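Jul 5, 2023

**Kirkum releases Okus 3, and says plainly what it does not fix**

Kirkum today released version 3 of Okus, its planning and control software for two-finger grippers. The update changes how the planner decides when to close the fingers, and it adds a log that records why a grasp was called off. Kirkum is not calling it a breakthrough. Customers have heard that word from gripper software vendors before, and many of them are still picking parts up off the floor.

The release follows a June trial on the company's own bench. Okus 3 was given 1,580 grasp attempts on small parts laid on plain, pale surfaces, where there is little texture for the perception step to work with. It completed 976 of them. Kirkum is publishing the figure without a comparison to the earlier version, which was tested on different parts under different lighting. Any percentage gain drawn from the two would be meaningless.

"I would not run a night shift on this unattended, and I wrote a good part of it," said Thibault Guérin, who leads planning work on Okus. "What I can say is that when it gives up, you can now read the reason. The old one just opened the fingers and went home."

The failure log is the part Kirkum expects customers to use most. Each aborted grasp is stored with the planned finger opening, the last accepted pose estimate and the check that stopped the motion. By default the log holds the most recent 1,000 entries, and older ones are overwritten. Sites that need more can raise the limit in the config file, at some cost in disk space.

Clear and tinted plastic remains a weak spot. Reflections and soft shadows can still be read as edges, and Okus 3 handles this by refusing to plan near them. That makes it slower in cluttered cells, sometimes a lot slower.

Doina Berisha, who runs testing at Kirkum, asked that the release notes list every known fault ahead of the new features. "People buy on the demo and then call us about the shadow problem," she said. "They should read about the shadow problem first."

Okus 3 drops support for the Kadrić motion format. Files in that format must be converted before upgrading, and the converter does not keep custom speed limits. Those have to be entered again by hand. The Dodomness calibration tool is included as before, with no changes.

The update is free to current license holders. Kirkum advises them to try it on one cell before moving the rest.

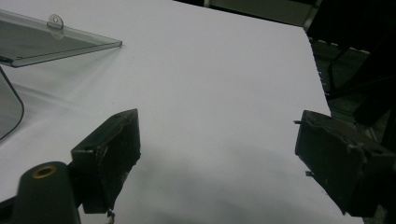

Gripper fingers open over a plain white surface.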